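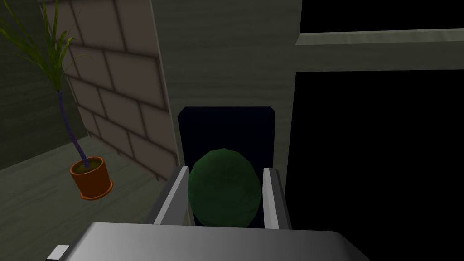 Does the sourdough starter need to be fed twice a day while it's in the cold cupboard? Once is enough at that temperature, as long as the feed is equal parts flour and water and the jar goes back in straight after.

November, 7:40 a.m.

Batch 5 of the rye trial. Flour is the Tavares dark rye, same sack as last time. Starter had doubled overnight and smelled sour but clean. Mixed 1,235 g flour with water at room temperature, salt held back until the second mix. Dough was stiffer than batch four. I added a splash more water and didn't weigh it, which I should have. Next time use the jug with the marks.

Bulk rise started 8:15. Folded at 8:45 and again at 9:30. Surface tore a little on the second fold.

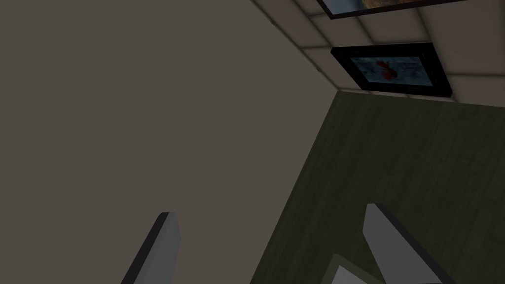
Declan Naylor thinks the tearing comes from salting late, and that we should put all of it in at the start for one batch and change nothing else. Fair enough. Batch six will be that.

Shaped at noon into two tins. The left tin was overfilled and I took 200 g out for a small roll. Oven was slow to heat again. Rosário has the number for the repair people.

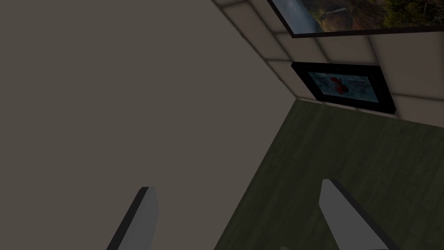 Baked both tins on the lower shelf, lid on for the first half. Turned them once. The small roll came out early and was dense at the bottom, decent crust. Left the tins to cool on the rack with a cloth over them. No cutting until tomorrow, please, the crumb goes gummy. 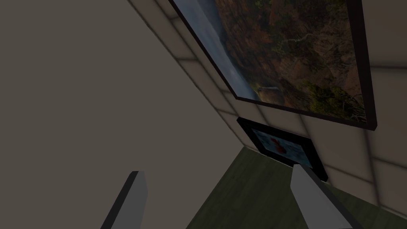
To do: order more rye (2,000 g left in the sack), wash the proofing cloths, copy the batch four times into this book. Aníbal still has the spare thermometer.

Last updated: November, 4:20 p.m.

This site uses cookies. Accept | Settings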